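Brush corner is back at Kavcombe!

We are so pleased to see the calligraphy table set up again, and the carved wooden rack is a beauty. Do go and say hello to the dragon at the end of the bar — he has a splendid open mouth!

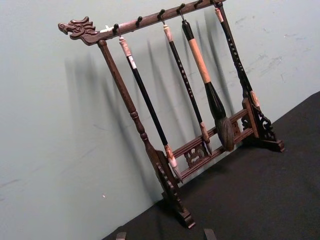 Having a go

Songül Avcı will be on hand for beginners, and you can start with the markers if a brush feels a bit much.

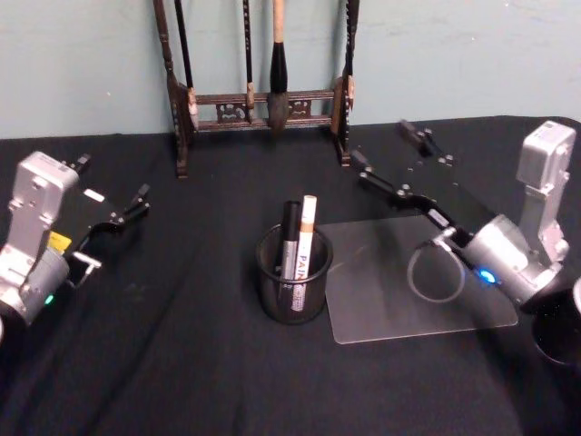 Brush rack and pen cup on the black cloth

Please hang each brush back by its loop, tip down, when you finish. The big one is glorious for bold strokes 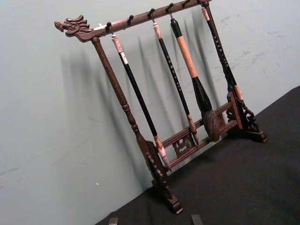

and Songül loves showing people how to load it with ink. Come along, all ages welcome!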